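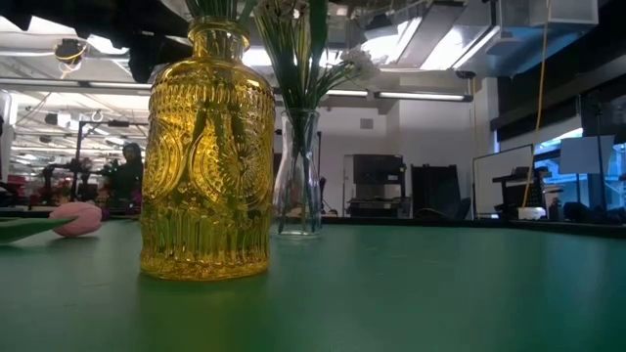

Monday, August 28, 2023

Skenar is a two-arm bench kit sold by Drokov. It comes with a pair of arms, parallel grippers, a set of small cameras, a green work surface in a black metal rim, and a software package that records teleoperated sessions and trains on them. I have had access to one for 11 days, on a paid evaluation that ends in September. Drokov has seen none of this text.

I picked flower arranging as the test because rigid parts tell you very little about a gripper. Blocks and cups forgive a lot. A stem bends, rolls away from the fingertips and is marked by too much pressure. The vase opening is also small compared with the error you get when the two arms disagree on where the table is.

Setup took 5 hours, of which 3 went on calibration. The manual gives the procedure for one arm and then says to repeat it for the second, with no mention of the check between the two. If you skip that check the arms each behave well alone and miss each other by 9 mm in the middle of the table. The check is in the software, under Tools, and should be step one.

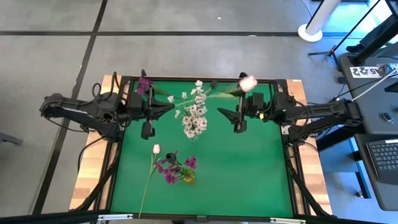
Reach is adequate. With the arms on opposite sides, either one gets past the centre line, so handing a stem across is possible anywhere in the middle third. Towards the corners the wrist runs out of useful angles and the planner starts proposing long detours with the elbow up. I ended up keeping loose stems well inside the rim.

The cables are routed outside the links. This makes them easy to swap and also means they need watching whenever the wrist turns through a large angle. The Geltetti kit I used last year had internal routing and was slower to repair.

Fingers are flat plates with no compliance of their own. Closing force is set in software, in coarse steps, and the lowest step is still firm for a thin stem. I would like two more steps below it. Živković sells soft pads that are listed as fitting, but I have not tried them.

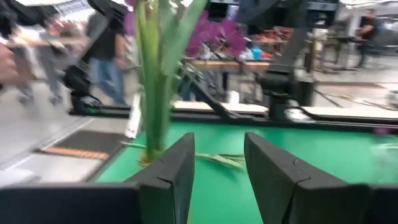 Wrist camera latency is low enough to work from. Exposure is the weaker point. Fast moves smear leaves and petals badly, and the automatic setting makes it worse by lengthening the shutter under indoor lighting. Fix it by hand, accept a darker picture, and the recordings become much more useful for training.

Glass is handled as you would expect, meaning poorly. Depth readings on a clear vase are mostly holes. Tinted glass was a little better in my sessions. I stopped relying on depth for the vases and taught their positions by hand.

Price is per bench, with the software licensed by the year. Support replied to both of my tickets within a day, one of them with a correct answer.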